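Tuvia Releases Drultia Gray Tote for Mixed Small-Item Storage

CRABTREE, 31 Dec 2025 - Tuvia today announced the release of the Drultia tote, a rectangular open-top bin for holding unsorted small items at benches, packing tables and returns counters. The product replaces the Trodari series, which will remain available to existing account holders until stock is exhausted. Orders placed now will ship in April.

The Drultia tote is supplied in one size and one color. The base is flat, without ribs or molded dividers, so that soft goods and small rigid parts can lie on the same surface and be picked out by hand without catching. Total capacity is 70 liters. The rated static load is 17 kilograms, measured with the tote placed on a level surface and the load spread over the full floor.

Tuvia developed the product after a review of how customers used the Trodari series. The review covered 1,027 totes at customer sites. Of these, 917 held items of more than one type at the time of inspection, although the Trodari series had been specified for single-product storage. Textiles were often stored together with toys, small cartons and loose hardware. The raised floor pattern of the older bin made flat items hard to lift and collected dust between the ribs.

"Customers were using the bin for whatever came across the table," said Howard Kershaw, product manager for storage at Tuvia. "A work glove, a toy block and a small boxed part would all go into the same container and wait there until someone sorted them. We drew up the new floor and wall dimensions for that use."

Tall sloping walls keep mixed contents inside the footprint of the bin when it stands on a work table. A crumpled glove and a yellow toy block with raised studs can share the floor with smaller pieces, and the gray interior gives a plain background for both light and strongly colored items.
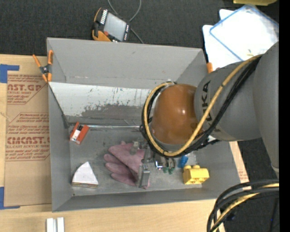

Handling and Care

The tote should be placed on a level surface with the full base supported. It should not be filled above the rim. Items with sharp edges should be wrapped or stored separately. Soft items such as gloves should be shaken out before storage, as grit on the floor of the bin will mark the surface over time.

The interior can be wiped with a damp cloth and mild detergent. Abrasive pads and solvent-based cleaners are not recommended. Allow the tote to dry fully before refilling.

Availability

The Drultia tote will be sold singly and in pallet quantities through Tuvia and its distributors. Replacement labels for the Trodari series do not fit the new product and must be ordered under the Drultia part number. Customers with open Trodari orders may convert them without charge before the first April shipment.

Press contact: Howard Kershaw, Tuvia, Crabtree office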